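Home Talks Schedule Venue Speakers Past years Contact

Folding the stuff that won't fold: my notes
Meltora Home Skills Evening, June 10, 2019
(40 minutes including questions, so keep moving!)

START

Hi everybody, thanks for coming, can you hear me at the back? Wait for an answer this time. Last time I didn't wait and half the room missed the first bit.

Open with the laundry chair. Ask for hands: who has a chair, or a treadmill, or a corner of the bed that is really a wardrobe? Okay. Now who has a hoodie on it? Same hands, pretty much, I'd bet money on it. T-shirts get put away. Jeans get put away. The hoodie sits there for two weeks because it's a pain to fold and it takes up half a drawer once you do.

So that's tonight. Hoodies, fleeces, anything with a hood or a zipper or too much body to it. If you came for fitted sheets, that's the July talk at Kisby, sign-up sheet is by the door.

WHY HOODIES ARE AWKWARD

Pass the gray one around while I talk. Let people feel it.

A T-shirt is basically a flat thing. A hoodie has a bag sewn on top, sleeves that are thicker than they look, a waistband that pulls in, and often a pocket on the front that makes a lump right where you want your fold. Fleece is worse, it's springy, you press it down and it comes back up to say hello. And the zippered ones slide around inside themselves, the two halves go their own way the second you let go.

I used to do mine the way my shirts got done at the store (I folded sweaters at the Rusora outlet for 2 years, a lot of sweaters) and it never worked, because store folding is for a shelf and a board and a person who comes by every ten minutes to fix it. At home you open the drawer, you dig, and it's over.

FINDING THE TOP

This is the part people skip and I think it's the part that matters most. When it comes out of the basket it's a heap. Dark ones especially, you can't tell front from back from inside. So don't start folding. Look for the hood first. Pick it up by the two points where the hood meets the shoulders and let the rest hang. Give it one shake, a real one, step back from the lamp.

Then lay it down face up, or face down if it has a big pocket. Zip it first if it zips. Please zip it first. I say this every time and every time somebody gets to the last step with half a hoodie in each hand.

Demo on the table. Go slow. Do it once with talking and once without.

1. Smooth from the middle out to the sides, flat hands.
2. Hood down flat over the chest, not tucked behind.
3. Sleeves straight across the back, one on top of the other.
4. Sides in to the middle.
5. Bottom up to the neck in thirds, or roll it, I don't mind which.

If you roll, there's a nice trick where you leave the hood out, roll up toward it and pull the hood over the whole thing like a sock. Kids love this one. It's bulkier in a drawer but great for a suitcase. Do the trick, people always want to see it twice, let them.

WHERE TO DO IT

Short section. Table is best, floor is fine if your knees are. Most of us use the bed, me included, so let's talk about the bed. A bed gives, so you press down and the fabric sinks and wrinkles around your hand. Make the bed first or at least pull the sheet tight. And get some light on it if you're folding dark stuff. Navy on navy, you just can't see where the sleeve ends.

Next slide, leave it up while they try their own.

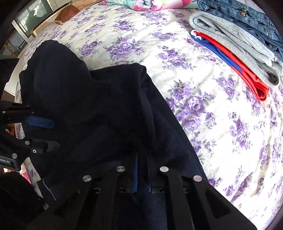 Betancur reckons the bed is a mistake, full stop, and that people who fold there end up moving the pile to the chair at bedtime and we're right back where we started. Fair point! That came in after the last talk and I've been thinking about it ever since. My answer is still that a bed you have beats a table covered in mail. But if you've got a clear table, go use the table.

Walk around during this bit. Navy on a rose-print sheet like on the slide is at least easy to find the outside edge of, so mention that to whoever is folding on something dark. It's the folds inside the garment that get you. Feel for the seams with your fingers and pull along them, you'll find the side seam quicker by touch than by looking.

DRAWER OR SHELF

Stand them up on end in the drawer if it's deep enough. Mine isn't, so my fleeces go on the shelf in a stack, thick ones at the bottom. More than four high and it leans. Hooks are fine too! I have no problem with hooks. A hoodie you wear every day can live on a hook and I won't tell anyone.

Skip the bit on vacuum bags if we're running late.

QUESTIONS I USUALLY GET

Does the hood crease? A little. Wear it for ten minutes.
Drawstrings? Tie them loosely before the wash, leave them tied when you fold.
Do you iron fleece? No. Please no.
Inside out or right side out? I wash mine inside out and turn them before folding. If you hate turning them, don't, just fold them that way and deal with it in the morning.

Handouts are on the chair by the exit, one per household please, I only printed 40. Collect the gray hoodie before everybody leaves, it's the only one I've got that still zips.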